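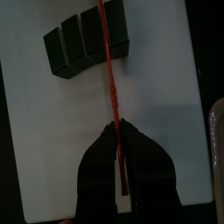

Manipulation Group, Stesdale — bench notebook, shared copy

Last updated: August, 16:40

Carrying on from yesterday's page, where I ran out of room and patience at much the same moment. We are still on the twisted red strip, and I'm afraid I have a good deal to say about it, so make a cup of tea if you are reading this to catch up.

The wrist view is the one I keep going back to. With the strip between the fingers and the black blocks behind it you get red on black at the top and red on white lower down, and the contrast changes halfway along the same object. Irina Crăciun thinks this is a gift to the model and I think she is probably right (she usually is about lighting). What I don't love is the grey shadow over the right half of the board. Tudor and I had a long and very friendly argument about whether to move the lamp, and we left it alone for now — the earlier demonstrations were taken under the same light and I would like this lot to sit beside them without a fuss.

Notes on driving, mostly for Mafalda, who takes over the controls tomorrow:

Come down slower than feels natural. The strip is thin and there isn't much room for error between the fingertips. If you miss, please don't stop the recording! Back off, have another go and let it run. Reshma wants the recoveries kept, tagged "retry" in the Skollow sheet, and she has asked me twice now, so I am writing it down where I can't pretend to have forgotten.

Try to vary where you take hold. I looked back over my own attempts this morning and I had gone for the bottom end nearly every time, like a creature of habit. A few grasps higher up would do the set a lot of good.

The target for the strip is 100 kept demonstrations. The whole collection is meant to reach 2000 by the time Ecaterina starts the next training run, and we are over 1000 already, which cheered everybody up no end when she read it out at lunch.

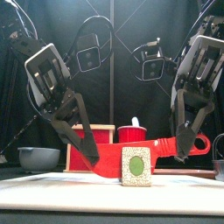 TWO-ARM TASKS

Moved on to the red plastic knife after lunch. The left finger goes on the blade near the middle and the right one on the handle, just inside the ring, and I am rather pleased with how that looks from the fixed camera, although the little tile with the squiggles and the green oval does hide part of the knife. I've left the tile in. Edet has to cope with things standing in front of other things sooner or later, and it may as well start with us.

Had 7 episodes thrown out by the Cisum checker for timestamps drifting between the wrist cameras. Restarted the logger and made a note of the episode numbers in the sheet. Tudor will look at the clock sync before anyone records more two-arm work, so please ask him first.

Still to do: write a proper instruction line for the knife task. "Pick up the knife" is too vague for two arms, and Ecaterina would like the wording to say which arm goes where. Suggestions in the margin, please, in handwriting I can read.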